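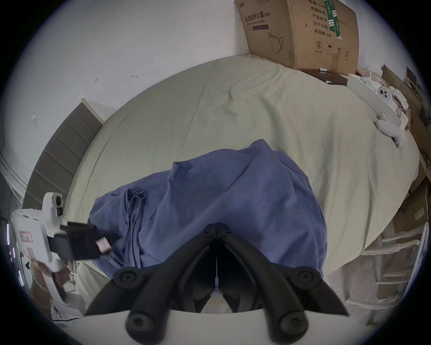 Second post on looking after the pair of hand-held grippers we use for the Rirno cloth work. Today it's the jaw pivots.

Each gripper has four round black caps on the linkages. I check all four every 40 cycles with a hex key. Snug, no more. Too tight and the jaws drag.

Then the tips. Wipe both, close them by hand, look for a gap. Unit 42 had one in April and went back to Alow for new fingers.

Last check is a lift with a blue cloth.
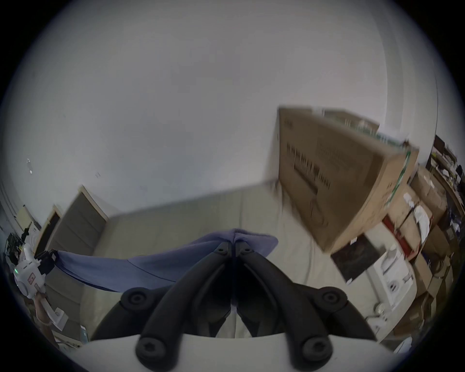

Pinch test, cloth held between the tips.

Log so far: 2266 cycles on this set of jaws, 184 since the last grease. Camera bracket screws tomorrow.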